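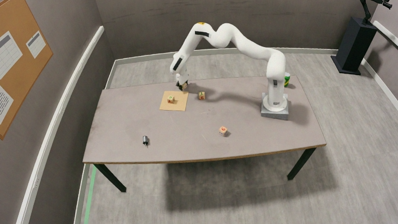
Where does the Skendik trio recording stand?

Tracking is done, mixing is half done, and the release stays in the fall as planned.

Progress report, March, for Meifang Fu

Sessions. Three days booked, used all of them plus one evening. Kuldeep Goel (piano), Shota Kuroda (bass), Tuva Tangen (drums). 15 takes kept across nine tunes. The long suite, "Yao", needed the extra evening, first two passes dragged badly in the middle part and Tuva wanted to try it with brushes. Brushes version is the one we're keeping. Kuldeep still prefers the ealier one, we'll talk.

Everything was cut live in one room, no headphones, as promised in the application. Some bass bleed in the piano mics. Amnuay Thammasiri is mixing and says he can live with it. 4 tunes mixed so far, rough versions of the rest by end of next month.

Concerts. Two of the three club dates played. Flukano was good, nearly full, second set ran long and they let us. Irodano was thin, rain and a football match, but the piano there is excellent and the "Yao" arrangement finally settled that night. The new ending comes straight from it. Third date moved to May, club is redoing its floor.

Money. Studio overrun came to 1025, covered from the travel line (we drove instead of taking the train). Piano tuning twice, both invoices attached. Mastering quote is 1499, a bit over what we budgeted. Not asking for more, will take it out of printing. Probably means a plain sleeve and no booklet. Liner notes go online.

Behind schedule: the school workshop. Shota had a date agreed and then the music teacher left, so back to the start with a new contact. Want to do it before summer break. If that falls thru we'd like to shift it to September, please let us know if the grant terms allow that.

Still needed from you: OK on the credit line wording, and the logo in black and white.

Next: finish mixes, running order (currently an argument about whether the ballad opens side two), mastering, May date. Next report after that, with ticket numbers for all three clubs.

Tuva, for the trio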